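# Besuchsbericht: Greifervergleich bei Cendico, August

Teilnehmer: Jinfeng Xue (Cendico, Versuchsleitung), Dehua Fu (Tusum), Verfasser. 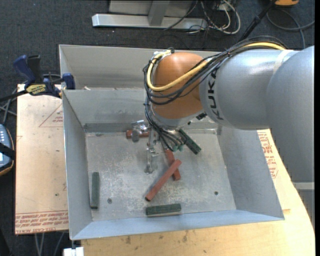
*Versuchsplatz 2: KUKA-Arm am Blechbehälter, rote und grüne Blöcke als Greifgut*

Anlass war die Frage, ob unsere Zelle für den Griff in die Kiste beim Fingergreifer bleibt oder auf Vakuum umgestellt wird. Cendico betreibt dafür zwei Plätze mit identischer Steuerung. Wir haben den Vormittag an Platz 2 verbracht.

## Aufbau

Der Behälter ist aus Blech, hat schräge Wände und ist in zwei Kammern geteilt. Gegriffen wird nur aus der vorderen. Eine Schraubzwinge hält ihn am Rand. Xue legt Wert auf wirre Lage der Teile: Blöcke über Kreuz, einzelne nahe und fast parallel zur Wand. Sortierte Lagen sagen nach seiner Erfahrung wenig über den späteren Betrieb aus.

Die Kabel liegen außen über dem Handgelenk und hängen seitlich in Schlaufen herab. Für den Versuch genügt das, für unsere Zelle würde ich eine engere Führung verlangen.

## Ergebnisse

Cendico hat uns das Protokoll der Vorserie überlassen: 1809 Griffversuche, davon 834 mit dem Fingergreifer Herico, der Rest mit dem Sauger. Eine Auswertung nach Blocklage fehlt noch.

Laut Xue ist der Fingergreifer bei gekreuzten Blöcken im Vorteil, da der Sauger auf schrägen Flächen schlecht abdichtet. Kritisch bleibt der Wandbereich - dort fehlt dem äußeren Finger der Platz. Fu schlug schmalere Finger vor, Xue will zuerst den Anfahrwinkel ändern.

## Offen

- Protokoll mit Blocklage je Griff (Xue)
- Zeichnung der schmalen Finger (Fu)
- Taktzeit mit der Steuerung Jin, bisher nur im Handbetrieb gefahren

Abfahrt 15:30 Uhr.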